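**Thread: Simulation task for the May round, please check our plan**

**nuchit_b**
Hello all. I am Boonmee Nuchit, second year, and I help the student team at the Lai workshop. For the May round we chose the tabletop sorting task, and before we spend more nights on it I want to ask people who did this before.

Our setup is all in simulation for now. We use the Fuvska scene pack and the controller is our own, written on top of the Trostex planner. Last week we ran 172 episodes with random positions. The arm reached a correct pose in 161 of them. The other episodes failed because of the basket walls, or because the planner gave up before time.

My question is about the order. Should we train on the cluttered table from the beginning, or start with two objects and add more later?

**pegboard_kid**
Start small. We did the full clutter first and lost most of a semester. The policy learned to stay high above everything and do nothing, and our reward was too kind to punish that.

**mirela-k**
I don't agree with pegboard_kid. If you start with two objects you get a policy which knows two objects. Later you add a mug and everything falls apart, then you train again from zero. Use clutter from day one but make the instruction easy: one object, one target.

**pegboard_kid**
> you get a policy which knows two objects

Only if you never change the layout. We randomize the positions and also the colors. Did you?

**mirela-k**
Positions yes, colors no. OK, maybe that is a part of it.

**nuchit_b**
Thank you both. I will write our stages as they are now, so you can say where they are wrong.

1. **Reset and home pose.** The arm goes up, the gripper opens, the objects are placed with a new seed. We throw away a seed if two objects overlap. This part is stable.

2. **Approach from above.** The gripper must come down vertical over the target. The first target is the banana on the red plate, and the hard part is that the plate is very flat, so a small error in height means the fingers push into it. We keep the mugs, the cube and the can in the yellow basket as distractors.

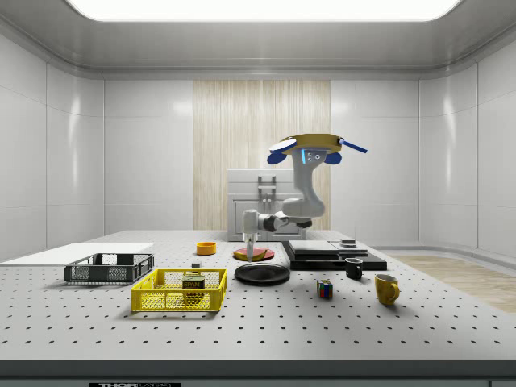 3. **Close and lift.** We close with a fixed force and lift 16 cm. If the object is below half of this height after the lift, the episode counts as failed. In our log most problems are in this step, because the banana is curved and it turns between the fingers.

4. **Move to the basket.** The dark gray basket is the goal for fruit. The path must not cross the wall too low. For the moment we use a fixed waypoint above the basket, but I would like to remove it.

5. **Release and go back.** Simple, but we forgot to check that the object stays inside. Two team members argued about this for one whole evening.

**oldservo**
Stage 3, a fixed force is the problem. Turn up the friction in the contact model a little and close slower. Also check the collision shape of the banana. In many packs it is one convex hull, so the inside of the curve is filled and the fingers touch something which isn't drawn.

**nuchit_b**
I looked now, and yes, it is one hull. I feel a little stupid. I will split it in parts.

**mirela-k**
Don't split it too much or the simulation becomes slow. We used four parts for ours and it was enough.

**brutow_team_dan**
Different opinion from the Brutow side. Why fruit at all? The judges give the same points for the cube, and a cube has flat faces. You can finish the whole pipeline with the cube and come back to the banana when you have time. You are making your life difficult.

**nuchit_b**
The rules say the same points, I agree. But in our group we want to learn grasping, and with the cube we learn less. Also our supervisor asked for fruit and I already said yes to her.

**brutow_team_dan**
Fair. Then at least keep the cube as a test that your code works. When the banana fails and the cube fails too, you know the bug is not in the grasp.

**pegboard_kid**
This is a good idea and I am stealing it.

**oldservo**
One more thing about stage 4. Keep the waypoint until after the round. I know it's ugly. A student of mine removed it the night before the demo and we watched the arm hit the basket for the full time slot.

**nuchit_b**
OK, the waypoint stays. I started a new run with the split banana and slower closing, 404 episodes this time, with the cube test mixed in. It should finish around 6 in the morning. I will post the log here, also if it is bad.

**mirela-k**
Please post the seeds too, I want to try the same ones with my controller.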